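A Wet Weekend at the Burneck Show

Friday, June 7, 2019

We are home, the lorry is swept out and I have finally sat down with a cup of tea, so I can tell you about Burneck before it all runs together in my head. It was our first stay-away show since November and I had forgotten how much stuff two ponies need! Treva travelled like an old lady on a coach trip, half asleep with her hay, and Darari shouted at every lay-by for the full 60 miles.

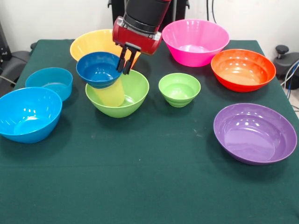

The 50 cm class

Treva went first in a class that had far more entries than I was expecting (the ring steward looked a bit pale). She was drawn number 8, which meant we hardly had time to warm up, and the collecting ring was so deep in puddles that I spent most of it steering round them. In she went all the same, ears pricked, and jumped a lovely steady clear. We had one rail down in the jump-off, my fault entirely, as I looked at the fence instead of over it. Sixth place and a green rosette, and I was as pleased as if we'd won the Pelupessy Cup. 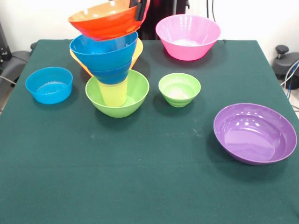 Darari's turn came on the second day, by which time the rain had stopped and the ground was much kinder. He has been funny about fillers all spring, and the course had plenty of them. The one I was dreading was a blue wall with orange planks either side, every bit as bright as those blue and orange bowls in the stack, and he had a good long stare at it from the far end of the ring. I sat up, said a few things to him that I won't repeat, and over he popped with a foot to spare. Four faults at the last, but I patted him all the way back to the stables.

We're having a quiet week now, just hacking and a lot of tack cleaning, and the farrier is coming for them both.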